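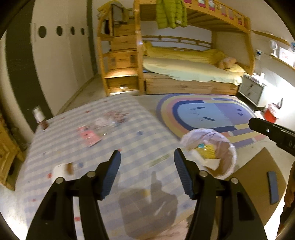 Chapter 4
Patterns from Two Threads

Every woven cloth you have ever slept on, wiped your hands with or spread over a table began with one very old decision: which threads go over, and which go under. Change that decision even slightly and you get a different fabric! Checks are a wonderful place to start, and a cloth like the blue-lavender and off-white one on the table can teach you most of what this chapter covers. Little motifs in red, blue and yellow are scattered across it, and those are printed. Keep that difference in mind, between color that is built into the cloth by the loom and color that is laid on its surface later, because we will come back to it in Section 4.3.

Weavers call the lengthwise threads the warp and the crosswise threads the weft. The warp is stretched tight on the loom before any weaving begins, and the weft travels back and forth through it. Suppose the warp is set up in bands, a group of white threads and then an equal group of colored ones, all the way across. Now weave in the same order — white, color, white, color. Where white crosses white you get a white square. Where color crosses color you get a solid one. And where the two meet, the eye blends them into a third, paler shade that was never in the dye pot at all. Two yarns, three tones! That is gingham, and I still find it thrilling after years at the loom.

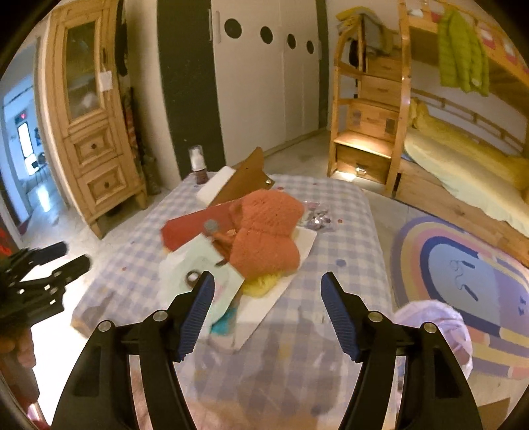
Figure 4.1 Lavender-and-white gingham used as a bed sheet.

The widths of the bands matter a great deal. Raluca Enache, whose sample books we will use throughout this unit, once wove 55 small ginghams from the same two cones of yarn, changing only the number of threads in each band. Narrow bands melt into a soft haze when you step back. Wide ones stay bold from across the room.

You will plan your own check before the end of the chapter, starting on graph paper. Our first practice warp has 600 threads, enough for a generous towel, and the draft for it is in Section 4.2 — have a pencil and an eraser ready.

Words to know: warp, weft, plain weave, gingham, draft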